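Home Stories Poems Archive About

The Blue-Green One

On Wednesday my sister and I folded our mother's clothes. We did it at the wooden table, because the bed was already sold. My sister wanted two piles, one to keep and one to give. I said yes, but I was making a third pile under my chair.

"She bought it at Rivard," my sister said. "Do you remember? She paid 3000 for it and told Father 300."

I remembered. I remembered also how he touched the cloth and said that it was very good for such a price.

I followed the seam with my finger. I was afraid to look for a pocket, and I was afraid that my sister would look first.
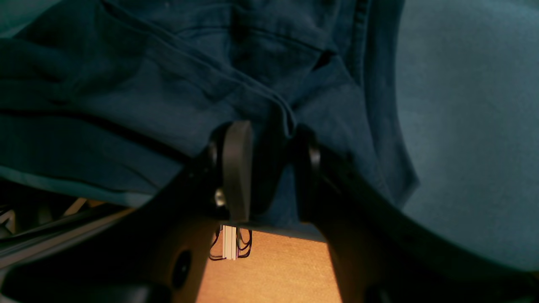 2 min read

The cloth was blue-green and full of soft folds, and it did not want to lie flat. I pressed it down two times. Then my sister took it from me, slowly, and put it under my chair with the others.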